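Padmavathi had cut the letters out of felt on Sunday, a pink U, a peach M and a light blue I, and by Thursday the black cloth was up with the letters on it. Nandini wanted the bathroom done before her mother came back in November. It was June. Bence said that was plenty of time and went to look for the pliers.

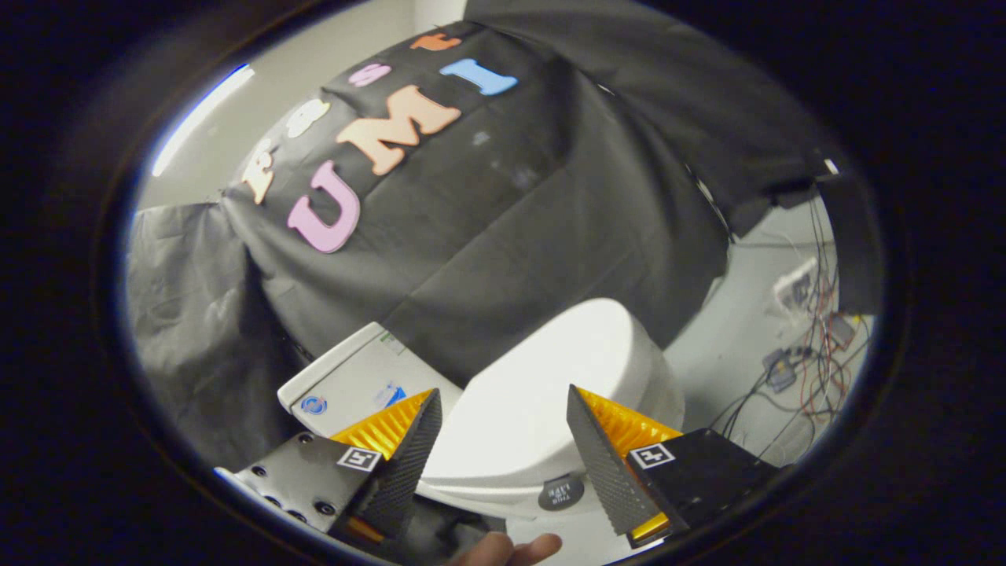

"Which wire is the red one for?" Nandini asked.

"The light, I think."

"You think."

Bence sat down on the floor. He had told Zolley he could finish the job in two days, and he had used both of them. Padmavathi stood in the doorway with a bag of leftover felt.

"Do you want the rest of these?" she asked.

"Leave them," Nandini said. "We might need another word."

Padmavathi put the bag down in the hall and went to make tea.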